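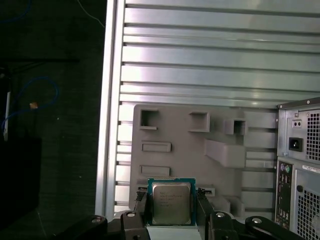 Figure 2. Gripper holding a desktop processor upright just above the work surface, with the gray molded panel behind it.

4.2 Small parts, flat parts, and why I stopped trusting my own hands

I went into this part of the study thinking the shop-floor chores would be the easy half. We'd already spent weeks on kitchen drawers and socks, and I figured that anything made in a factory, with square corners and a known size, had to be friendlier than a sock. So when Haruto Matsuda and I put the list of bench tasks together, I pushed for the desktop processor to go near the front as a warm-up. It ended up eating most of March.

The grasp shown in Figure 2 is the one we settled on. The two inner fingers press on the sides of the chip and leave its face clear, and the chip stands vertically. My first instinct was to grab it the way I'd grab a playing card, thumb on one face and fingers on the other, and Haruto let me try that for a whole afternoon (thank you, Haruto). A face grasp is strong, but it puts a finger right where you'd like to set the part down. With a side grasp you have much less to hold on to, and any tilt you pick up on the way in stays with you until the end — you can see it in the wrist view, but by then the only cure is to put the part down and start again.

We ran 800 attempts with this grasp, split between two controllers. One was the scripted routine we'd inherited from the Wevel project, which closes to a fixed width and moves through saved positions. The other was the learned policy, trained on 1,613 demonstrations that Samuele Martinelli and I drove by hand. I'll admit I expected the learned one to win easily. It didn't! When the chip started in the expected spot, the two were so close that I wouldn't bet lunch on the difference. Where they came apart was when we nudged the starting position. The script would close on air, or on one corner, and carry on with its day. The policy would usually hesitate, back off a little and come in again, which looks silly on video and works pretty well.

Success on nudged starts was 70 percent for the policy. Is that good? Roman Czarnecka, who fixed computers for a living before he joined us, thought it was terrible, and from his side of the bench he's right. You can't run a repair counter that way. Compared with the household tasks in Section 4.1, though, it's one of our better numbers, and the failures were mild. Most were bad pickups that the system could have tried again if we'd allowed retries, and we didn't, mainly to keep the scoring simple.

One more thing about the scoring. An attempt counted as a success if the chip reached its target pose and was released there without a person stepping in. It says nothing about whether the part would still work in a computer afterward, so please don't read our numbers as a claim about assembly. We never powered anything on. Checking for damage is a separate job with separate equipment, and I come back to it in Section 6.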